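科技 · 本地动态

Dolleo在Dridport的小工位：一张圆桌和一套要天天照看的手持夹爪

一月的Dridport到处是雪，Dolleo办公楼上层那条弧形走廊倒是亮堂得很，靠着落地玻璃摆了一张铺浅绿色桌面的圆桌，桌上放着插座、线缆和几只黑盒子，这就是大家口中的Xaba工位了。说是工位，其实就是一套手持夹爪加上桌上的配套设备，人拿着夹爪做些家常动作，把动作录下来，再拿去教机械臂怎么干活。东西不大，照看起来却颇费心思，我们上午九点多到的时候，负责这套设备的Siyabonga Ndlovu已经在理线了。

“先理线，再通电，最后才碰标记，这个顺序我跟每个新来的同事都要念叨好几遍。”Ndlovu笑着说。他习惯从插座那一头开始，一根一根顺着摸过去，看看插头有没有松，接口有没有被拽歪，绿色的接线端子也要用手轻轻按一按。去年秋天有一回，录了整整一个下午才发现有根线接触不良，那批数据只好全部重来，从那以后，开工前的检查表就多出了半页纸。

线路查过，接下来轮到标记。工位上要用到的物件，凡是需要定位的，都得装上印着黑白图案的方形标记，相机认的就是它。标记贴得平不平，朝向对不对，有没有沾上手印，都要看过才算数。做这件事的多半是Thabiso Kekana，他来Dolleo还不到一年，手很稳，性子也慢，同事们都乐意把这种细活交给他。

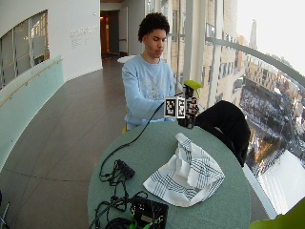 Thabiso Kekana在圆桌旁手持喷雾瓶，瓶身一侧装有两块方形黑白标记。

Kekana告诉我们，瓶子这类东西看着简单，摆弄起来挺麻烦：手指一握，标记就容易被挡住，连着的线又不能绷得太紧，所以他总要换几个握法，试到顺手为止（顺便说一句，他对哪只瓶子好拿、哪只瓶子难拿已经很有一番心得了）。走廊靠窗，光线一天里变来变去，Jikitz校准软件里的曝光参数也得跟着调，上午调一回，午饭后再调一回，遇上外面雪地反光厉害的日子，傍晚前还要补一回。

夹爪本身的保养也有讲究。镜头每天擦，用的是干净软布，不喷任何液体；手背上的绑带每换一个人就要重新松紧一遍；夹爪的开合行程每周量一次，数值记在一个已经卷了边的本子上。Ndlovu很宝贝这个本子，说翻一翻就知道哪颗螺丝又该紧了。

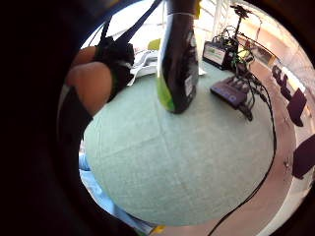
手持夹爪上的相机视角：近处是一只深色瓶子，左侧的手上绑着黑色带子，右侧是带小屏幕的黑色设备和连着长线的扁平装置。

从夹爪的视角看出去，画面边缘弯得厉害，桌子像鼓起来似的。校准要对付的正是这种弯曲。Ndlovu说，他最初也看不惯，盯久了眼睛发酸，如今扫一眼就能看出镜头有没有偏。

据Dolleo介绍，这个工位启用以来共录了696段动作，其中581段通过了检查，累计开机超过48小时，轮流上手的有六位同事。没有通过的那些，大多是标记被挡或者线缆入了镜，Kekana正一段一段地看，打算把常见的毛病整理成一张图，贴到墙边给大家参考。

接下来的几周，工位还会添一只备用镜头，线缆也准备换成更软的型号。Ndlovu盼的倒是另一件事：给桌边装一道走线槽，这样他早上就能少弯几次腰，早点喝上那杯咖啡。

相关新闻
Dridport旧厂房改建工坊，春季开放报名
Jikitz校准软件更新：新增弱光预设
Dolleo招募兼职动作录制员
手持夹爪日常保养：镜头与绑带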